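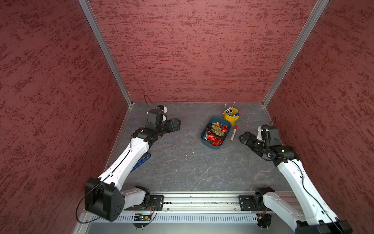 How do you teach a robot to tidy up? I get asked that a lot when I visit schools, so let's dig in!

My name is Hanyu Su, and I work with robot arms at a lab called Asmont. My arms don't know what a pen is. They don't know what candy is either (poor things). All they get is a picture from a camera, and to a robot a picture is just a giant pile of numbers. Every tiny dot has a number for how red it is, one for how green and one for how blue, and each number goes from 0 up to 255. A really bright red marker has a big red number. Easy, right? Well, a candy wrapper can be red too — so color alone won't do the trick!

So we teach by showing. My friend Kosmas Tsakiris steers two arms by hand while the computer writes down every picture and every move. One turn at the job is called a demonstration. Then he mixes up where things are and goes again. And again!

We wanted to know how many turns the robot needs. First we gave it 200 demonstrations of putting a marker in a cup. It did fine when the marker was lying somewhere it had seen before, but turn the marker sideways and the gripper closed on thin air. Then we gave it 1000, with the marker pointing every which way, and it missed a lot less. It still gets muddled if the cup is somewhere really odd, and we're working on that one now.

Want to try it at home? Put a blindfold on, and have a friend guide your hand to a pencil and then to a cup. Do it a few times, then try by yourself. Now ask your friend to move the cup — and see what happens!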